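Kostero Lays Its Floors by Hand

The Plaltau warehouse bought Ruron carts to move 200 stacks of rubber tile a week. Loading crews now plan routes and clear faults. Four loaders moved to fitting, where the work is still manual: tiles are set by eye and the seams pressed shut with the palms.

Interlocking rubber tile, laid by hand. 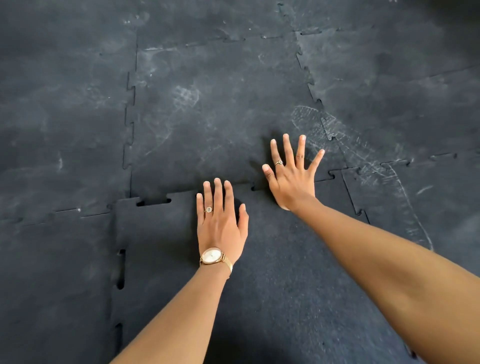
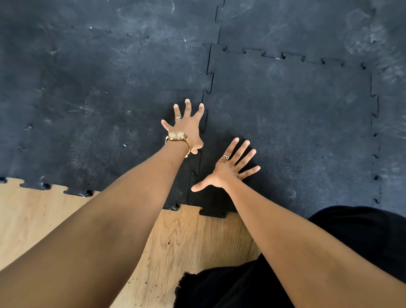
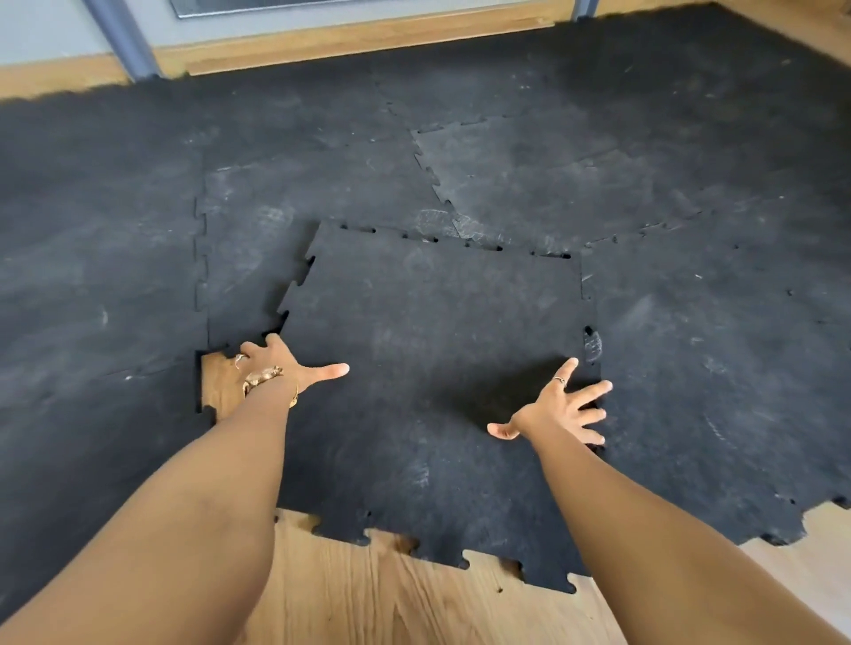 Retraining took until September. A cart repeats one path to a fixed tolerance, but a room seldom has square walls, and used tile varies at the tabs. Kostero tested a placing arm on 421 tiles and shelved it over setup time. Fitters now log each job on a tablet, which feeds the cart schedule. Pay is by the hour, as before. The knee complaints have moved with the work.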